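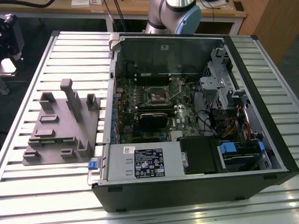

Unit 6: Reuse and repair of office equipment
Tutor: Faustine Riviere

What this session covers
Most of the cost of an office computer to the environment comes from making it, so keeping it in use for longer usually matters more than recycling it well. We look at how organisations decide when to replace equipment and what happens to it next.

Terms to know
Reuse - the item goes to a new user with little or no work done on it.
Refurbishment - parts are tested and replaced where needed.
Recovery - working parts are taken out and kept as spares.
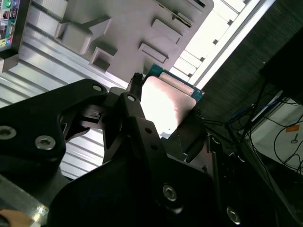
Recycling - the item is broken down for its materials.

Class exercise
The Mudstead office has 571 desktop computers and replaces them all every four years. Work out how many it would buy over 12 years, then repeat with a six-year cycle. Bring your figures to the seminar with Jonatan Rønning in Room 17.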